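件名: Re: [pantry-ml] 小袋類の仕分けと透明袋の扱いについて(手順案 第2版)
差出人: Penry 備品担当
宛先: pantry-ml
日付: 2024年8月6日(火)

Penryの備品担当です。先の投稿への回答と、手順案の改訂版をまとめて送ります。長いので、必要な項目だけ読んでいただいて構いません。

> Trovwood の給湯室担当です。
> 小袋類の置き方について相談します。現在、当方では砂糖、ケチャップ等の小袋を
> 納品時の透明袋に入れたまま棚に置き、口を開けて各自が取る形にしています。
> 問題は次の点です。
>
> (1) 袋の底に古いものが残り、上から新しいものを足すため、順番が逆になる。
> (2) 透明袋が自立せず、取るたびに倒れる。
> (3) 違う種類の小袋が混ざる。特に砂糖の袋に調味料が入る。
>
> 浅い木製トレーに出す方式に変えた拠点があると聞きました。
> トレーの寸法、一度に出す量、残りの袋の保管方法、混入したときの処理を
> 教えてください。
> また、空いた透明袋は再利用しているのか、捨てているのかも知りたいです。

順に回答します。

(1)の順番の逆転は、袋のまま使う限り避けられません。継ぎ足しをやめ、トレーが空になってから次を出す運用にすると解消します。空になるまで待つと欠品が生じるという反対意見がDedivik側から出ましたが、トレーを2枚並べて交互に使えば欠品の時間は生じません。1枚を使用中、もう1枚を空きとし、使用中の残量が底の見える程度になったら空きの側に新しい分を出します。残った古い分は、新しい分の手前に移します。

(2)は袋を棚から外せば済みます。袋が必要なのは保管時だけで、取り出し口として使う必要はありません。

(3)は後述の「混入の処理」に分けて書きます。

寸法については、トレーの内寸よりも縁の高さが効きます。縁が高いと底の小袋が取りにくく、利用者が手でかき回すため、角のつぶれた袋が増えます。当方では深いものから浅いものに替えました。隣り合わせに密着させて置ける、外側がまっすぐな形を選んでください。外側が丸いものは間に隙間ができ、そこに小袋が落ちます。ニスの有無は使い勝手に影響しませんでした。拭き取りは固く絞った布で行い、水をかけて洗うことはしていません。

以下、手順案の第2版です。第1版からの変更箇所は末尾に書きました。

■ 1. 準備

カウンターを拭き、乾いてから始めます。濡れたまま紙の小袋を置くと、印刷面が貼り付いて剥がれます。砂糖の小袋は紙製のものが多く、調味料のフィルム袋より水に弱いので、先に砂糖、後から調味料の順で扱います。

トレーは2枚とも中身を確認し、空きの側の底に残った砂糖の粒を払います。底に木目の筋が出ているトレーでは、粒が筋に入って布では取れないことがあります。乾いた刷毛を使ってください。

■ 2. 開封

透明袋は上端を鋏でまっすぐ切ります。手で裂くと、裂け目が斜めに走って袋の中ほどまで開き、残りの保管に使えなくなります。切り取った端はその場で捨てます。端の切れ端がトレーに落ちると、透明なので気付きません。

開封したら、袋の外側に開封月を書きます。今月分であれば「8月」とだけ書けば足ります。日まで書いても、実際の入れ替えの判断には使われていませんでした。

■ 3. トレーへの移し替え

袋の口をトレーの中央に近づけ、低い位置から出します。高い位置から落とすと縁を越えて隣のトレーに入ります。1回に出す量は、山の頂上が縁から大きく出ない程度とします。並べ直しは不要です。第1版では向きをそろえて立てて並べると書きましたが、半日で崩れるため削除しました。

奥の縁に沿って平らに寝た袋は、最後まで残りやすい位置にあります。出し終えたら、奥の分を手前に寄せてください。

■ 4. 空袋の確認

出し終えた透明袋は、両端を持って横に引き伸ばし、しわをなくしてから中を確認します。しわのある状態では、隅に残った小袋が折り目に隠れます。確認はトレーの上で行います。床やごみ箱の上で行うと、残っていた分が落ちたときに戻せません。

砂糖と調味料を同じカウンターで扱う場合の配置は、木製トレー2枚を横に並べ、その奥に2段のワイヤーラックを置き、調味料の袋を上段のかごに入れる形です。砂糖は銘柄名「taikoo」の小袋で、白地に青灰色の四角い面が入ったものです。ケースから外れた調味料の小袋は、トレーに入れず手前に出しておきます。

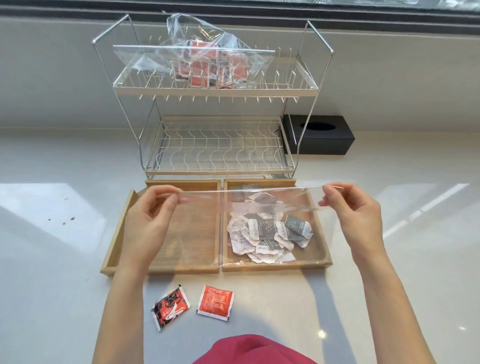
■ 5. 混入の処理

トレーの中に種類の違う小袋を見つけたら、その場でトレーの手前のカウンター面に出します。別のトレーに直接移すことは避けてください。移し先を間違えたときに、どちらが元の中身か分からなくなります。

手前に出したものは、移し替えがすべて終わってから、まとめて次の順に確認します。

a. 封が切れていないか。端が毛羽立っている、あるいは裂けたように見えるものは、平らな面に置いて軽く押し、中身のにじみを見る。にじめば廃棄。
b. 期限の印字が読めるか。読めないものは廃棄。
c. 同じ種類の保管袋があるか。あれば戻す。なければ「その他」の小箱に入れる。

調味料の小袋は表面の印刷で種類を判断しますが、地の色だけで分けると誤ります。赤系の地色はケチャップにも辛味ソースにも使われます。文字を読んでください。

「その他」の小箱は、Gruvineでは上限を19個と決めていて、超えた分は月末に廃棄しています。当方は上限を設けていませんが、溜まる一方なので同じ数に合わせる予定です。

■ 6. 調味料袋の保管

調味料は、トレーに出さず保管袋のままラックの上段に置きます。下段に置くと、取るときに上段の縁に手が当たるという指摘がありました。袋は口をねじって閉じます。輪ゴムは劣化して切れるため、使うなら樹脂のクリップとしてください。ねじるだけでも、口を上に向けておけば自然には開きません。

かごの線の間隔が広いラックでは、袋の角が線の間から下に出ます。引き出すときに引っ掛かって裂けるので、底に厚紙を1枚敷くか、袋を持ち上げてから手前に引いてください。前縁に短い棒が立っている型は、特に引っ掛かりやすい構造です。

1段に置く袋の数は、重ねずに並ぶ分までとします。重ねると下の袋のフィルム小袋に力がかかり、封の弱いものから漏れます。過去に漏れたのは、いずれも重ねた下側の袋でした。

■ 7. 空袋の再利用

質問への回答です。調味料が入っていた袋は再利用せず、捨てています。内側に付いた油分が紙の小袋に移るためです。砂糖が入っていた袋は、内側に粒が残っていなければ、同じ砂糖の保管に限って再利用します。再利用は1回までとし、2回目の開封月を書いたら、空になった時点で捨てます。

袋を畳むときは空気を抜き、長手方向に4つに折ります。丸めたものは、次に使うときに広げる手間がかかるうえ、中の確認がしにくくなります。

■ 8. 補充の間隔

当方では週2回の補充としています。利用者数は拠点ごとに違うため、この数字をそのまま使う必要はありません。最初の6週間は補充のたびに残量を「多」「中」「少」のいずれかで記録し、「多」が続けば間隔を延ばす、という決め方を勧めます。個数の記録は手間に見合いませんでした。

■ 第1版からの変更箇所

3.の「立てて並べる」を削除。
4.を新設。第1版には空袋の確認がなく、捨てた袋に小袋が残っていた件がDedivikから報告されたため。
5.の「別のトレーに移す」を「手前に出す」に変更。
6.の輪ゴムをクリップに変更。
7.の再利用の条件を、砂糖の袋のみに限定。

■ 未決の事項

トレーに蓋を付けるかどうかは決まっていません。蓋があるとほこりは防げますが、開けた蓋の置き場所がカウンター上に必要になります。隣のトレーの上に置かれると、2枚を交互に使う運用が成り立ちません。Gruvineで透明な蓋を試しているとのことなので、結果が出たらこの一覧に投稿をお願いします。

種類の札についても意見が分かれています。トレーの前縁に貼ると、拭き取りのたびに端から剥がれます。カウンター側に貼れば剥がれにくいものの、トレーの左右を入れ替えたときに札と中身が合わなくなります。当方は今のところ札なしです。

Trovwoodでは棚の奥行きが浅いと以前の投稿にありました。ラックをトレーの奥に置けない場合は、横に置いても手順は変わりません。ただしラックの側枠が外側に開いている型は、上端の幅が底の幅より広くなります。設置幅は上端で測ってください。

手順案への修正意見は、項目番号を付けてこの件名のまま返信してください。

--
Penry 備品担当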